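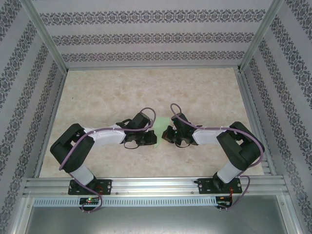

Two robot arms with a small green object between their grippers.

Last updated: July 31, 2021

Car makers should give us back the plain dashboard

I have driven the same estate car for nine years and I am going to have to replace it soon. I have spent most of my weekends this summer sitting in other people's cars, and what bothers me most is the heater.

In my old car there are three round knobs for the heater: one for how warm, one for how strong and one for where the air goes. I can use all of them in winter gloves and in the dark. In the last four cars I tried, the same job was done on a touchscreen, and in two of them I had to leave the map to get to it. The salesman at the second garage told me I would get used to it. I expect I would. I got used to a bad knee as well.

The case for the screen is a fair one and I don't want to pretend otherwise. Screens can be updated. They save the maker from designing a separate switch for every option. They hold a decent map, and a reversing picture is a real help in a tight car park. I would not want to go back to a paper atlas on the passenger seat. A screen is the right place for things you look at when you have stopped, or glance at for a moment.

Demisting a windscreen is a different sort of job. You need it when you can't see, which is a poor time to be reading a menu. A knob stays in the same place and your hand learns where it is. A patch of glass feels like every other patch of glass, so you have to look at it each time, and at 50 miles an hour a short look covers a lot of road.

My neighbour Lowri Voyle bought a new hatchback last December and likes it very much. She says the voice control does everything, and when she drove me to the station it did turn the fan down when asked. It also rang her sister when she asked for the rear wiper. She thought this was a small price. I think a wiper should be a stalk.

Then there is the matter of age. Cars last a long time now, and plenty of people buy them third or fourth hand. When a heater knob breaks you can get one from a breaker's yard. When the screen goes, the heater, radio and clock may go with it. Innes Tosh, who has looked after my car since I moved here, charged me £215 last year for the only large repair it has needed. He has had customers in with dead screens who decided the car was not worth mending. Some of those cars had nothing else wrong with them.

I don't think drivers asked for this. We were shown big screens in the brochure and they looked modern, and a row of buttons looked old. A test drive of 20 minutes on a dry afternoon won't show you the difference either. You have to live with the thing on a wet morning with the windows fogging and a child in the back.

What I would like is modest. Keep the screen for the map, the music and the settings nobody changes twice. Put temperature, fan, demister, wipers, hazard lights and volume on real controls that can be found by touch. If that costs a little more, print the price and let me pay it.

Until then I am keeping the estate. It needs two tyres and the boot light has gone, but I can turn the heating up without looking.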